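Teaching a Drawer Task by Demonstration with a Hand-Held Gripper

Final Project Report
Student: Joana Moreira
Program: Mechatronics, Stelline Technical Institute
Submitted October 18, 2020

Summary

This report presents the results of a one-semester project on teaching by demonstration. The task selected was the opening and closing of small drawers in a tabletop storage unit. Demonstrations were recorded with a hand-held gripper tool carrying its own camera, and the recordings were used to train a control policy for the Dreser arm in the Maillard Laboratory. A second set of demonstrations was recorded by remote control of the same arm, so that the two methods could be compared.

1. Background

Programming an arm to open a drawer by fixed positions is possible only when the drawer unit never moves. Earlier student work in the laboratory followed this approach and required a metal fixture bolted to the table. The present project removed the fixture. The unit was placed freely on the table, and the operator was asked to turn it to a new angle before each demonstration.

2. Equipment

The hand-held tool was built in March from the Lundance design used in the laboratory's previous projects. Its two fingers close when the operator squeezes a trigger. The same finger shape is fitted to the arm, which allows a movement shown by hand to be repeated by the machine without a separate conversion of the grip. For the remote control recordings, the operator sat behind a screen and guided the arm with a two-handed controller.

3. Procedure

A total of 12 operators took part, all of them students of the Institute. Each operator received 10 minutes of practice with the tool and the same amount with the remote controller. A demonstration began with the fingers open and away from the drawer unit. The operator then approached one drawer, gripped its front, pulled it out, paused, and pushed it closed again. Demonstrations in which the unit slid on the table were kept and marked as such, as it was considered useful for the policy to meet this case during training.

The starting position was found to need closer control than the original plan allowed. Several operators began with the fingers already near the drawer front, so that the approach movement was missing from the recording. The written instructions were revised, and operators were asked to hold the tool still for 4 seconds before moving.

4. Results

The final set contained 2000 demonstrations, the larger part of them made with the hand-held tool. Operators worked faster by hand than by remote control and reported less fatigue. The remote recordings were smoother in the pulling movement, but they contained long pauses while the operator judged the distance to the drawer on the screen.
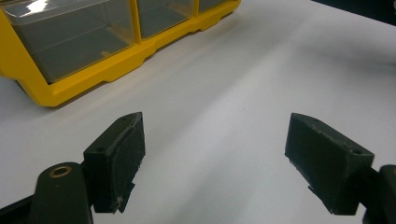

The policy trained on the hand-held set was the more reliable of the two in reaching the drawer from a new angle. Its most common fault occurred at the moment of gripping, when the fingers closed slightly too early and pushed the unit backward. The policy trained on the remote set showed this fault less often, although it tended to stop short of the drawer and required a restart by the supervisor.

Reflections from clear surfaces affected both policies. Turning off the lamp directly over the table reduced the number of failed approaches. This change was made late in the project, and its effect was not measured separately.

5. Recommendations

It is recommended that the finger pads be inspected before every recording session and replaced when worn. It is further recommended that future recordings include drawers holding small parts, as the added weight changes the force needed to pull. The recordings and the revised operator instructions have been placed in the laboratory archive, where they are available to students on request to the laboratory office.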